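Picking a gray (and other things that ate my fall)

November 2022

OK so quick one while the second coat is drying. Not quick. You know me.

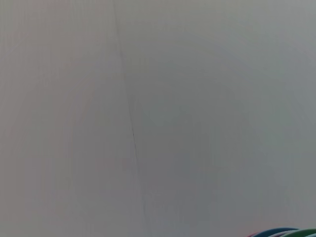
I started with the hallway because everyone said start with the hallway. Small, no furniture, done in a weekend. That was the theory. The hallway has five doors and every door has a frame and every frame has about a hundred years of gloss on it, so what you're painting in a hallway is mostly not wall. Cutting in, cutting in, cutting in. My neck.

Anyway. Gray. I had this idea in February that I wanted the whole downstairs one color. Refilwe did hers like that when she moved and you walk in and your shoulders go down. She told me the name of the color and I wrote it on an envelope and threw away the envelope. Asked her again, she couldn't remember either, she'd thrown away the can. So that was me on my own with a fan deck.

Things I know about gray now that I did not want to know. There's always another color in it. Blue gray, green gray, the one that's pink if you look at it next to anything white. In the store they're all the same. You get home and put the chips on the wall and one of them is lavender. Then the sun goes round the side of the house and the lavender one is fine and the other one looks like a dentist.

I bought sample pots. I bought too many sample pots. They're small and cheap and you feel like you're making progress. Painted squares all over the living room and left them up most of the summer, and people would come over and pick their favorite without being asked. Riaan picked the one that was the old wall. Just the wall, a bit I hadn't painted. To be fair it was a good looking bit.

Went with one called Gulludlow in the end. No idea if that's a place. It's from Viklund, who I'd never heard of, the guy at the paint counter likes them and he was the first person all year to give me a straight answer. I said warm or cool, he said which way do your windows face, I said north, he said warm then. Took him four seconds. I'd been at it since February.

Prep. I hate prep. Everybody says it's all in the prep and they say it in that voice. But I skipped it in the bathroom at the old place and it peeled like a sunburn so fine, I did the prep. Wash the walls with sugar soap (you can get it here, it's just called something else, TSP substitute). Rinse. Wait. Fill the holes. Sand the fills. Find the holes you missed. Fill those. Wipe down again becuase now there's dust.

The filler I used was Wulteck, the tub not the tube. The tube dries out in the nozzle and you end up stabbing at it with a screw. The tub is more than anybody needs but it keeps if you press some plastic wrap down on top. Sands nice. Shrinks a little in the deeper ones so go twice.

There was one hole behind the front door where the knob had been hitting the wall since forever. Not a dent, a hole, knob sized. I put a mesh patch over it and skimmed it out wide, way wider than felt right, with the big knife. Did that three nights running. Then bought a door stop, which could have been bought by any of the people who've lived here, but ok.

Primer. Spot prime the patches at least or they suck up the paint and flash at you. I primed everything in the end because the old color was a sort of mustard and I didn't trust it. Glad I did. One coat of primer and the mustard was still saying hello so I gave it another around the stairs.

Then the fun bit. Rolling is fun! Nine inch roller, half inch nap, pole on it so you're not up and down the ladder. Load it properly, don't wring it out to nothing on the tray like I do. Keep a wet edge. I didn't really get the wet edge thing until I'd stopped halfway down the long wall to answer the phone. It was my mother. You can't not answer. When the first coat dried I could find exactly where she'd called. Second coat took care of most of it.

Budget, since someone asked on the last post. I'd set aside $200 for the downstairs, which was a joke. I spent that before I opened a can. Sample pots, tape, a decent brush, drop cloths, the pole. The brush is the one place to spend money. I had a bag of cheap ones and they shed, and you don't see the hair until it's dry and then it's there for life. Angled, 2 inch, and wash it every single night even if you're tired. I wrapped it in foil one night instead and got away with it. Did it again and did not get away with it.

Tape. I'm half off tape now. On the baseboards yes. Along the ceiling no, it bled, and pulling it off took little bites out of the ceiling paint so then I was touching up the ceiling. Which was a slightly different white. So now I have opinions about white as well. Freehand with a good brush, slow, breathe out while you pull the line. Riaan does it like he's signing his name, makes me sick. He came over for 2 evenings and did every ceiling line in the downstairs and ate all the crackers.

Where was I. Baseboards.

The baseboards in the living room were half gone when we moved in. Somebody had pulled a run of them off for a radiator and never put any back. I priced new ones to match and laughed. Then Refilwe said go to Posadwood, which is the salvage yard out past the fairgrounds, and I went on a drizzly morning thinking I'd be in and out. I was there till they closed. Doors stacked like playing cards. Bathtubs in the weeds. A whole staircase lying on its side under a tarp, I think about that staircase a lot. And in the back, bundled up with string, baseboard. Same profile as mine or near enough that you'd have to lie on the floor to tell. They don't price anything, you carry it to the desk and a woman looks at it, then looks at you.

Stripping it was horrible. Heat gun, scraper, mask, windows open. Test for lead first if your house is old, and if it's positive don't do what I was about to do with the heat gun, read up on it properly. Mine came up clear. Most of a week gone on that. My hands smelled like it at work.

Fitted them with the finish nailer I borrowed. The corners in this house are not corners. Not one is ninety degrees, some of them are barely interested. I cut the inside ones square and coped the other piece to fit over, watched a video on that maybe ten times, wrecked one length, got the rest. Caulk covers a lot. Caulk has been a friend to me this year.

What else. Light. I should have thought about light bulbs before color and not after. I had cool white bulbs in the hall and warm ones in the living room, so the same paint was two paints, and I stood in the doorway going mad over it for a good while before I looked up. Changed the hall bulbs. Problem gone. If you take one thing from this whole mess of a post, put the bulbs you're going to live with in first and then look at your samples at night, with the curtains shut, when you'll really be sitting in there.

And paint a bigger sample than you think. Mine were like a paperback. Do a piece of poster board, the whole thing, two coats, leave a white border round it, and move it from wall to wall. Saves you the patchwork too. I've still got a spot by the window where you can feel the edge of an old test square if you run your hand over it. Should have sanded. Will sand. Won't sand.

Sheen, people argue about this. I went matte on the walls and satin on the trim. Matte hides everything, lumps, patches, my mother's phone call. But it marks. There's already a scuff at bag height by the coat hooks and it's been up like, a week? The washable matte costs more and I cheaped out. In the hallway I wish I hadn't. In the living room it's fine, nobody's dragging a bike through it.

Still to do: stairs (dreading it, the tall bit over the landing, I don't have the ladder or the nerve), inside of the front door, and the closet, which I might leave mustard. Kind of attached now. Refilwe votes to leave it. Riaan wants to know what the point was of doing everything else.

I have most of a gallon left over and I've written the name and the room and the date on the lid in sharpie, and taken a photo of the lid, and emailed myself the photo. Not losing this one on an envelope.

OK that coat should be dry. Stairs update whenever I've borrowed a taller person – or a taller ladder. If anyone's done a stairwell with one of those adjustable platform things tell me in the comments if they wobble, I need to know before I rent it. Also does anyone want eleven sample pots, most of them nearly full, you'd have to come get them.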